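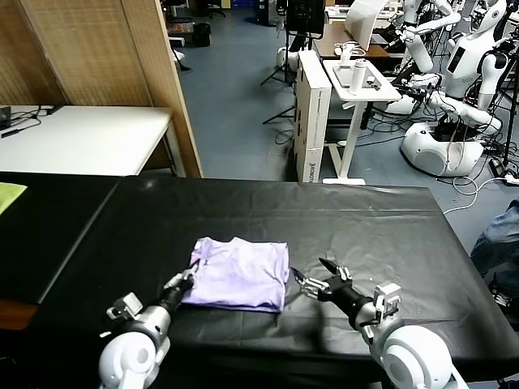

Folded lavender top on black sheeting

Skovden Cotton Jersey, by the metre

This is the jersey I get the most emails about, so I've put everything I know on one page and I'll keep adding to it as people ask things. It's a medium-weight cotton knit with a small amount of stretch, milled for me by a family firm in Etville, and I've sewn more T-shirts out of it than I could ever wear (my sister has had most of them, whether she wanted them or not!).

What it's like to sew
Friendly, on the whole. It doesn't curl up at the cut edge as badly as the thin stuff, and it presses flat with a warm iron and a bit of steam. Use a ballpoint or stretch needle – a size 80 is what I have in my machine – and a narrow zigzag if you haven't got an overlocker. I still do my hems with a twin needle and I still swear at it.

Please wash it before you cut. I know, I know. It loses a little length the first time round and then settles down, and I'd much sooner you found that out before the neckband went on. A cool wash, dried flat or over an airer, is fine. I've tumbled mine by accident more than once and they came out shorter and a bit boxy, but wearable.

Colours
Lavender, moss, brick, ink and oatmeal are the regular ones. Lavender leans a bit pink in daylight and a bit grey under a kitchen bulb, so if you're trying to match it to something, do order a swatch first. Brick is the one that bleeds, so keep it away from anything pale for the first few washes. I did have a mustard, but the last dye lot came out the colour of gravy and I sent the whole lot back. It may return in November if the mill can get it right.

How much to buy
For a plain short-sleeved T-shirt most people manage with a metre and a half. Long sleeves, go up to two. If you're making the Cokport tee from my pattern page, the cutting layout is printed on the envelope and it's quite thrifty, though you'll need to cut the neckband across the grain and not along it (I got this wrong on the first printing, sorry – the corrected sheet is free if you write to me).

Ordering
I sell in half metres and send it in one continuous piece, so put 3 in the basket if you want a metre and a half. Whole rolls are possible for schools and sewing groups, just drop me a line with the colour and I'll tell you what's on the shelf.

Matching ribbing is on its own page, along with the Saengthong thread, which comes on cones of 2,000 or 4,000 metres. The small cone will see most home sewers through a good few years.

Returns
Uncut and unwashed, within a month, no fuss. I can't take back cut lengths with a fault you've already sewn round, so have a look over the whole piece when it arrives and tell me straight away if something's off.

Page last updated April 29, 2023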